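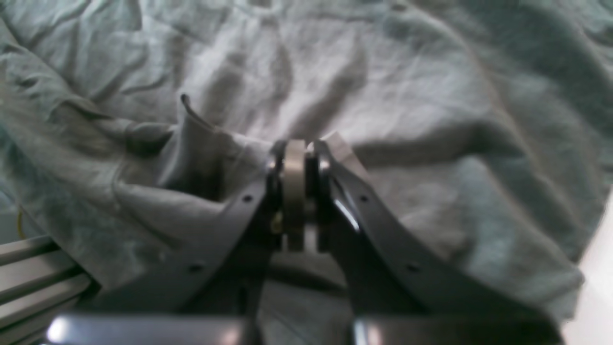

Cloth remains one of the harder materials to hand to a machine. It has no fixed shape, it hides its own edges, and a grasp that succeeds on one fold may fail on the next. At the Galtunmont laboratory, a team led by Kuo-hua Tu has spent the better part of a year asking a narrow question: which gripper should a laundry or garment plant buy if it intends to handle loose fabric with a single arm?

The trial compared two designs. The Liem is a two-fingered gripper with curved plates that close to a point. The Ukarier, which is heavier and more costly, uses suction and a broad flat jaw. Both were mounted on the same arm, given the same controller and asked to lift one layer of cloth from a crumpled pile, carry it 20 inches and release it. A small camera at the wrist supplied the only view.

Over the course of the program the laboratory recorded 3592 attempts, of which 1748 were made with the Liem. The two-fingered design did better on thin cotton, where a raised crease gives the tips something to close upon. The Ukarier was the stronger performer on towels and other thick goods, although it often took up two layers when one was wanted.

"The fingertip decides most of it," Tu said. "We changed the pad before we changed anything in the software, and the pad made the larger difference."

Pads were replaced on a fixed schedule, as worn surfaces had affected the first round of results. The camera proved a more stubborn matter. Mounted close to the jaw, it gave a clear view of the contact point but very little of the surrounding pile, and the controller sometimes chose a fold that led nowhere. A second camera placed above the table shortened the search by up to 70 percent – at the price of a longer calibration each morning.

The Clornthorpe textile works, which supplied the fabric, will receive both grippers in October for a trial on its sorting line. The laboratory has asked the works to keep its existing lighting in place for the first month.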